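Workshop tips: two-arm pick and place in simulation

Notes collected by Kusum Pandey and Hemant Malhotra from the Pundport bench runs. They apply to any setup with two arms sharing one tabletop.

Clear the small parts first
Set pegs and other slim pieces well away from the bulky objects before a run. In our July test, policies trained with small parts crowded against large ones closed on the wrong item more often. We ran 341 trials with crowded layouts and 436 with spread layouts. The spread layouts gave fewer wrong grasps at every lighting level.

Grip ring shapes from the hole
A thick disc or spool is hard to hold by the outside when the fingers open less than its width. Aim for the central opening. Bring the fingers in along the axis of the hole, stop when the tips pass the collar, then move them against the wall. Keep the wrist still during contact – most slips in our logs start with wrist rotation.
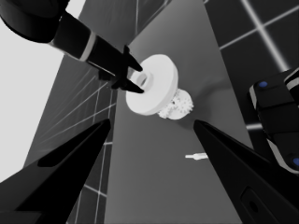 Wrist view, simulated tabletop. One arm works at the opening of the white disc; the peg lies apart on the gray surface.

Leave the second hand open while it waits
The waiting gripper should hold its fingers wide and point at its next target. Vy Võ compared this with a closed waiting pose and saved 3 seconds per cycle. The saving disappears if the two arms must cross, so assign objects by side.

Vary the floor, fix the table
Tiled floors with bright grout lines pull attention away from the work. Change tile color and line angle between episodes and leave the tabletop plain. After 33 floor variants we saw no further gain in the Sturico benchmark.

Check rough objects separately
Bumpy surfaces produce many small contact points, and the solver slows down. Use a simplified collision shape and keep the detailed mesh for rendering only. Re-measure friction after the swap. The old value will usually be too high.

Settings files for Pal users are in the Urnbridge folder, sorted by gripper type.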